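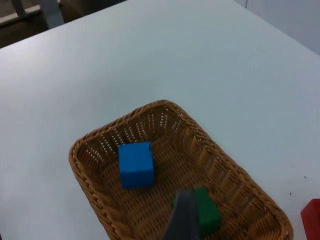
How often do the finger pads need replacing?
Every 500 hours of gripping time, or sooner if a pad no longer springs back when you press it with a thumbnail. The supplier's sheet gives a much rosier number. We stopped believing it in December.

Is the Valside cell really "maintenance-free"?
No. The brochure says so, but Knut Böttcher keeps the log for our cell in Durkau and it has 26 entries. Most are small: a loose bracket screw, a finger put back on crooked, a cable rubbing where it shouldn't. Small things still stop the arms.

What do I check before the first run?
Wipe the tabletop and both grippers. Tug each finger gently; it should flex but not slide on its mount. Then have each arm pick up one block and hold it. 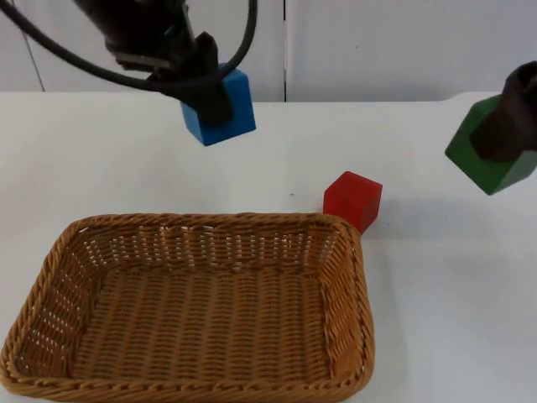

Hold check with both arms loaded, blue cube and green block. Basket empty.

How long should they hold?
Two minutes. If a block creeps in the grip, clean the pads and try again before you touch the force setting. People love turning up the force. It hides a greasy pad for a week and then you have a greasy pad and a torn one.

Where should the cable loop sit?
Clear of the gripper through the whole reach, with slack left at full extension. Move the arm by hand with the power off and watch the loop. The Flidosero software has a cable warning, but I have yet to see it warn anybody in time.

Does a woven basket cause trouble?
Some. The rim is thick and braided, and a finger that comes down too close will land on it. Teach the approach with the basket where it will really be, and keep 14 mm between finger and rim.
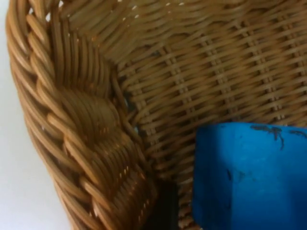

The same goes for anything set down near the side wall. Weave is uneven, so a height you taught at one spot may be off at the next. Fröhlich sells a self-leveling routine for this - we tried it and went back to teaching by hand.

Do scuffed blocks matter?
For gripping, not that we've measured. If your color detection starts missing one, swap the block before you recalibrate the camera.

Who do I ask about spare pads?
Birgit Dreßler orders them. Give her the arm, left or right, and the hours from the log.

Last updated 3 Feb 2026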